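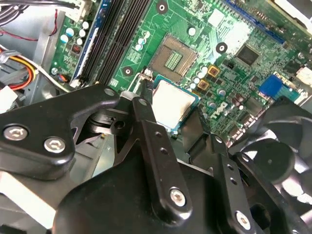

チケット #1579
件名:CPU挿入スキルがソケット直上で停止し、align_timeoutで中断する
製品:Hurer(動作計画・力制御)、Fultthorpe(手首カメラ認識ノード)
サイト:Diekmann 組立検証セル
優先度:高
状態:回答待ち → 対応中 → 修正確認中

現象

CPUを把持したままソケット上方の待機姿勢までは計画どおりに到達する。そこから位置合わせフェーズに入ると、Fultthorpeが返すソケット姿勢が周期ごとに揺れ、Hurer側の収束判定を満たさないままタイムアウトする。アームは下降を開始しない。保護停止は出ておらず、オペレータ画面にはスキルの中断だけが表示される。

中断時のログ(該当部のみ)

[skill] insert_cpu: phase=ALIGN enter
[perception] socket_pose: status=OK conf=high
[perception] socket_pose: status=OK conf=high
[perception] socket_pose: status=OK conf=low reason=EDGE_AMBIGUOUS
[planner] target jump exceeds 2 mm, holding
[planner] target jump exceeds 2 mm, holding
[skill] insert_cpu: align_timeout, retry=3, abort

retryは設定上限の3で打ち切られている。上限を上げても中断までの時間が延びるだけで、結果は同じだった。

再現手順

ワークセル設定をreal_chassisに切り替え、CPUを把持した状態からinsert_cpuを単体で実行する。上位のタスクシーケンサを経由しても、単体実行でも発生する。コールドスタート直後か連続運転後かによる差はない。mock_boardプロファイルで模擬基板に対して実行した場合は発生しない。

起票前に確認した項目

ハンドアイ校正:再実施済み。残差は校正ツールの合格範囲内。
把持力:変更なし。把持後のCPU姿勢推定(in_hand_pose)は安定しており、揺れているのはsocket_poseのみ。
露光:固定と自動の両方で試行。固定のほうが揺れの頻度は下がるが、解消しない。
ネットワーク:パケット欠落なし。
ソフトウェア:Fultthorpeを一つ前のリリースに戻しても発生する。したがって今回の更新による退行とは考えていない。

切り分け

録画したセンサーストリームをオフラインで再生したところ、socket_poseの揺れは二つの候補の間の切り替わりとして現れた。一方はソケットの外枠に合っており、もう一方はグリッパの指の縁を外枠の一辺として拾っている。マスク画像を重ねると、自己遮蔽マスク(グリッパのCADモデルを手首カメラに投影して認識対象から除外する領域)が実際の指より遅れて動いていた。遅れは手首の角速度に比例するように見える。静止状態ではマスクと指は一致する。

マスク側の関節角は、画像のタイムスタンプではなく受信時刻で引かれている可能性が高い。設定ファイルのmask_sync項を見ると、real_chassisプロファイルにはキー自体がなく、既定値のarrivalが使われている。mock_boardプロファイルにはstampが明示されている。模擬基板で再現しないこととは整合する。

ただし、mask_syncをstampに変えるとFultthorpeが起動時にTRANSFORM_UNAVAILABLEを出し、最初の数周期を捨てる。その後は動作するが、収束判定のウィンドウが空の状態から始まるためか、位置合わせの開始が毎回遅れる。この挙動が仕様なのか確認したい。

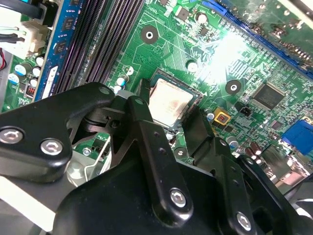
起票者:樋渡 知哉
担当:Diekmann 組立検証セル 動作制御ソフトウェア担当

質問事項は次のとおり。

mask_syncの既定値がarrivalである理由。手首カメラ構成でこの既定値を使う想定があるのか。
TRANSFORM_UNAVAILABLEの発生を避ける初期化順序。
収束判定のウィンドウを、位置合わせフェーズに入る前から埋めておく手段の有無。

添付:センサーストリーム、両プロファイルの設定ファイル、スキルログ一式。

追記(同日午後)

プロファイル間の差分を機械的に取った。mask_syncのほかに、関節状態の保持時間(joint_buffer)とソケット外形モデルの指定が異なる。joint_bufferはreal_chassisで20 ms、mock_boardでは指定なし(既定値)。画像の到着が保持時間より遅くなると、stamp指定時に参照すべき関節角がバッファから落ちる。TRANSFORM_UNAVAILABLEの直接の原因はこれで説明できる。

joint_bufferの行を削除し、mask_syncをstampにして再実行した。起動時のエラーは出なくなった。オフライン再生でもマスクは指に追従している。候補の切り替わりは大きく減ったが、なくなってはいない。残った切り替わりは、CPUがソケットの一辺を隠す姿勢に集中している。遮蔽そのものに起因する別の問題とみて、本チケットで引き続き扱う。

比較のため、同じ把持のままmock_boardプロファイルで模擬基板側の待機姿勢へ移動し、socket_poseを記録した。模擬基板の外形モデルは角型の凹部を四辺の縁で定義しており、
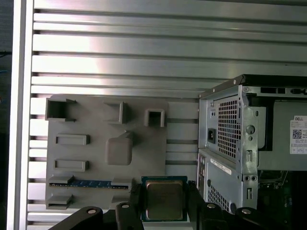
実機側のモデルはソケットの金属枠の輪郭を使う。四辺の縁による定義では一辺が隠れても残りの辺で向きが決まるのに対し、金属枠の輪郭ではグリッパの指と平行な辺が見えている間、候補が一つに絞れないことがある。信頼度の計算が候補ごとに独立しているため、どちらの候補にもstatus=OKが付き、Hurer側からは区別できない。

そこで、実行中に次の変更を仮に入れた。

Fultthorpe側:pose_priorを有効にし、待機姿勢に入る前の遮蔽のない姿勢で得たsocket_poseを事前値として渡す。
Hurer側:待機姿勢への進入方向を変更し、指がソケットの辺と平行にならないようにする。進入経路の衝突判定は筐体モデルで再計算し、経路は見つかっている。
収束判定:しきい値は変更していない。ここを緩めると力制御の探索範囲に入らない位置から下降する恐れがあるため、触らない方針とする。

pose_priorのみ、進入方向のみ、両方の組み合わせをそれぞれ試した。pose_priorのみでは、事前値の有効期限が切れた時点で揺れが再発する。進入方向のみでは中断は出ないが、収束までの時間にばらつきが残る。両方を入れた場合が最も安定した。手順上は事前観測の姿勢が一つ増えるため、サイクルタイムへの影響は別途測る。

副作用が一件ある。模擬基板から実機へプロファイルを切り替えると、pose_priorに模擬基板側の値が残る。座標系名がどちらもsocket_frameであるため、Fultthorpeは有効な事前値として受け取ってしまう。切り替え直後の初回だけ目標が大きく跳び、Hurerのholdingで止まる。下降には至らないが、安全側の判定に頼った状態での運用は避けたい。

暫定対応として、プロファイル切り替え時にclear_priorサービスを呼ぶ処理をタスクシーケンサに追加した。恒久的には座標系名を分けるか、事前値にプロファイル名を持たせるべきと考える。この点について回答を求める。 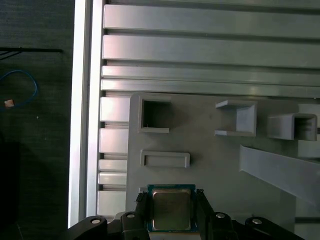
Rekemthorpe:ログと設定を確認しました。mask_syncの既定値arrivalは固定カメラ構成を前提に残されたもので、手首カメラ構成ではstampを指定してください。ドキュメントの該当箇所が固定カメラの章にしかなく、見つけにくい状態でした。こちらで修正を依頼しています。

joint_bufferについては、行の削除で問題ありません。短い値を明示する場合は、画像の最大遅延より長くする必要があります。現行版には起動時にこの関係を検査する処理がないため、検査の追加を要望として登録しました。

収束判定のウィンドウは、pre_align_observeを有効にすると待機姿勢への移動中から埋められます。ただし移動中のサンプルは重みが下がるので、遮蔽のない姿勢で短く停止する現在の手順のほうが適しています。

pose_priorが残る件は再現しました。不具合として扱います。次の修正版で事前値にプロファイル名を付与し、不一致の場合は破棄してPRIOR_MISMATCHを警告として出す予定です。それまではclear_priorの呼び出しを継続してください。呼び出しは新しいプロファイルの読み込み完了後に行う必要があります。読み込み前に呼ぶと、旧プロファイルの最後の観測で再び書き込まれることがあります。

Diekmann側対応

clear_priorの呼び出し位置を確認したところ、読み込み完了前だった。完了通知を受けてから呼ぶように変更し、タスクシーケンサに反映済み。変更後、模擬基板と実機を交互に切り替える試験を開始している。

未完了の項目

サイクルタイムの測定。
進入方向変更後の、力制御による探索開始点の記録と比較。
修正版受領後のclear_prior暫定処理の削除。

修正版の受領までチケットは閉じない。状態を修正確認中に変更。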